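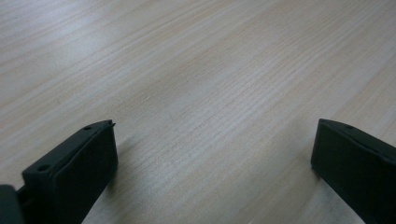
Black gripper fingers over pale wood grain at the Larkik shop.

I went to Larkik in July thinking I'd come home knowing which arm to buy. Ha! Imani Mercado, who runs the floor there, sat me down with her spreadsheet first, and the arm was one line out of 276.

The fingers get their own tab (I love this woman). She budgets for four spare pairs a year and had quotes from Cumadon and Manninen side by side, $200 a pair against $101. I'd have grabbed the cheap ones on the spot, but she made me read the shipping column, then the one for mounting screws, and by then they were a lot closer than I'd like.

"Price the bench too," she told me. "And the outlet behind it."

So I went home and started my own sheet for our shop in Prilness. I'm on line 38, the electrician still hasn't called me back, and I haven't even gotten to the arm yet!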